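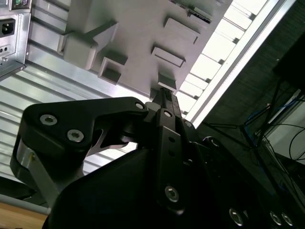 Störungsprotokoll Ticket 396
Dienst: Terminportal Flavow
Meldende Stelle: Bürgerservice Arkow
Eingang: 19. Juni 2018
Priorität: hoch
Status: gelöst, unter Beobachtung

Meldung
Bestätigungen für gebuchte Termine werden verspätet oder doppelt zugestellt. Betroffen sind nach Angabe der meldenden Stelle rund 200 Buchungen. Die Termine selbst sind im Kalender korrekt hinterlegt.

Erste Prüfung
Der Mailversand wurde kontrolliert -- ohne Befund. Die Warteschlange enthielt Aufträge, die bereits als versendet gekennzeichnet waren. Ein Neustart des Versanddienstes brachte keine Änderung.

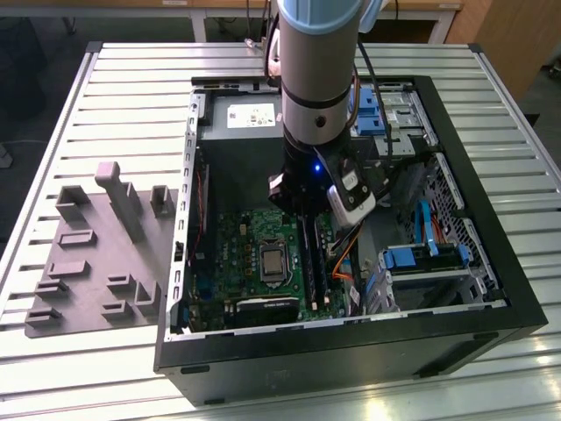 Ursachenanalyse
Die Zeitstempel der Außenstelle Prukska wichen um 7 Minuten von der Serverzeit ab. Der Abgleich bewertete zugestellte Nachrichten daher als offen und stieß den Versand erneut an.

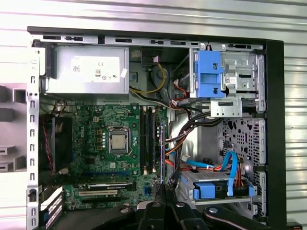 Die Abweichung geht auf einen veralteten Eintrag für den Zeitserver zurück, der bei der Umstellung auf das Modul Pollock nicht übernommen wurde. Ein Gerätefehler wurde als Ursache ausgeschlossen. Bei Desktop-Rechnern wie dem geöffneten Dell-Gerät mit silbernem Netzteil ist die Systemzeit künftig nach jedem Eingriff mit der Serverzeit zu vergleichen. Die Abweichung ist im Ticket zu vermerken.

Maßnahmen
Der Eintrag wurde an 9 Arbeitsplätzen berichtigt und die Warteschlange bereinigt. Doppelte Aufträge wurden gelöscht,

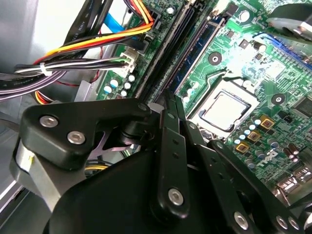 offene Bestätigungen einmalig neu versendet. Eine Benachrichtigung der Bürgerinnen und Bürger ist nicht erforderlich, da keine Termine verloren gingen.

Offene Punkte
Die Protokolle des Versanddienstes werden bis Ende Juni täglich geprüft. Bei erneuter Abweichung ist dieses Ticket wieder zu öffnen -- ein neuer Vorgang ist nicht anzulegen.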